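Reading Product Claims: Handout 4
Household textiles and what the label tells you

Bring this to the seminar with at least one packet or swing tag of your own. Anything made of cloth will do: a tea towel, a pillowcase, a duster.

We start with the words, as they are what you pay for. "Hard-wearing", "fresh for longer" and "kind to skin" have no fixed meaning. A seller can print any of them without having measured a thing.
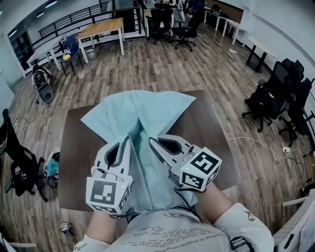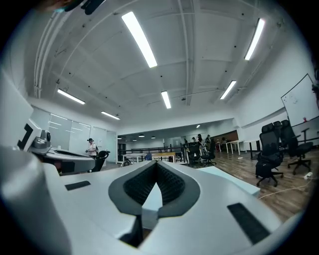
Some words do promise something. "100% cotton" is a claim about fibre content, and it can be checked. It says nothing about how tightly the cloth is woven or how long the fibres are, and a thin, poor cotton sheet is still all cotton. Students tend to treat it as a mark of quality. I would like you to stop.

Case A: the Fivora tea towel

The packet says "up to 50% more absorbent". Write down what is missing before you read on.

More absorbent than what? The small print says "compared with a standard towel", and the standard towel is not described. It could be a brand new one still full of finish from the mill, which hardly takes up water at all. "Up to" also means that a result of no difference would fit the claim. I have asked for the test method and been sent a leaflet with the same sentence on it.

Case B: Iltex bedding

Iltex gives a thread count of 2000. Thread count ought to be the number of threads running both ways in a set area of cloth. To reach very high figures, makers may count each thin strand twisted into a yarn as a thread of its own. The number goes up and the sheet stays as it was. Ask how the count was done, and don't expect a quick reply.

Case C: Mollik dusters

"Tested over 5 washes." Tested for what, at what heat, and did they pass? The packet doesn't say. A duster may be washed that often by the end of August.

For the seminar

Pick one claim from your own label. Rewrite it so that it could be shown to be false. If you can't, say so and explain why. Half a page is plenty, and please don't copy from the Imrie fact sheet, which repeats the makers' wording almost line for line.

Handout 5 deals with washing symbols.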